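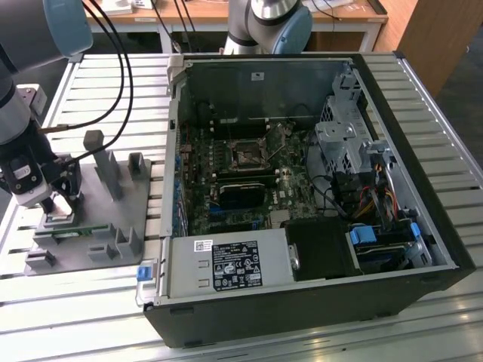
Nemley Computer Reuse Workshop
Minutes of the monthly bench meeting, October
Start: 9 a.m., in the Lillau room
Chair: Édgar Valderrama
Present: all members of the bench group, and one guest from the Fivitard store

1. Minutes of the last meeting

The minutes were accepted with one correction. In item 4 it was written that the old towers go to recycling with their power supplies. The correct text is that the power supplies are taken out and tested first.

2. State of the tower work

Édgar Valderrama reported on the desktop towers which came from the Sveinbjörnsson office. There are 17 of them. The tower which is now on the aluminum table lies on its side, with the side panel off and the CPU socket open and empty. The group agreed to leave it in this position until the socket is checked with the magnifying lamp. Until then, please do not put tools, screws or cups on the motherboard or on the edge of the case.

It was asked again that each person closes the bracket of the socket before going home if no processor will be put in the same day. The pins are very thin and one bent pin can cost us the whole board. In September we lost one board in this way.

3. Handling of processors

There was a long discussion on this point. Some members were taught to hold the processor by two corners, others by two opposite edges. The group decided that both ways are allowed, and that the important rule is to keep away from the contacts on the underside. The copper-colored or silver lid can be touched, but finger marks must be wiped off before new paste is put on.

Old paste is removed with alcohol and a cloth without lint. Paper towels are not to be used any more. The cloths are in the second drawer and we will order more of them.

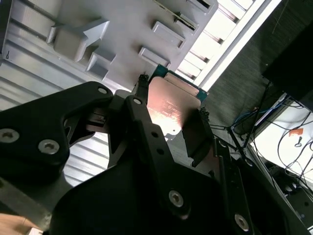
4. Memory modules and small parts

The memory modules were mixed in one box and it took one member a full afternoon to separate them. From now on the modules will be kept by type, in antistatic bags, with the size written on the bag by pencil. Modules which are waiting for a test stay in the gray fixture plate on the left side of the tower, and should not be laid directly on the aluminum.

The blue latches and tabs were also discussed. Two drive latches were broken last month by pulling them too hard. Édgar Valderrama will show the correct movement to new members. If a latch does not open, please ask before using a screwdriver.

5. Cables

The power wires beside the drive cage should be laid back in the same path in which they were found. One member proposed to tie them with plastic ties. This was not accepted, as the ties make the next repair slower. Cloth tape is permitted.

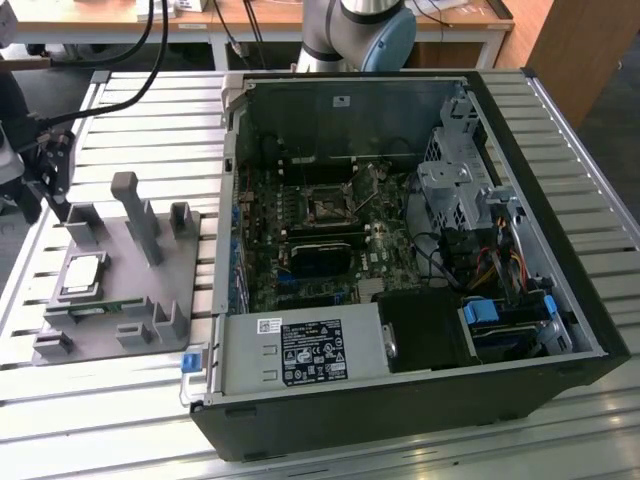

6. Money and store

The balance after the sale of tested parts is $1,679. The group agreed to keep $1,000 as reserve and to use a part of the rest for thermal paste, cloths and a second magnifying lamp. The guest from Fivitard offered to sell us the lamp at the price of the store. We will ask for this offer in writing.

7. Processor holders

The gray holders with the raised corners were accepted for daily use. One processor per holder, with the lid up. The holder must be free of dust before the processor is put in. A member asked for a label beside each holder with the date of the last test, and this will be tried until the next meeting.
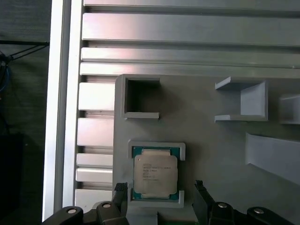

Can a processor stay in the holder overnight?
It can stay there for one night if the room is locked. For a longer time it goes back into its plastic box, and the box goes on the top shelf.

8. Next meeting

The next meeting is on a Monday, at the same hour and in the same room. Members who have keys to the parts cabinet are asked to bring them, as we will change the lock.

The meeting was closed at 10:40 a.m.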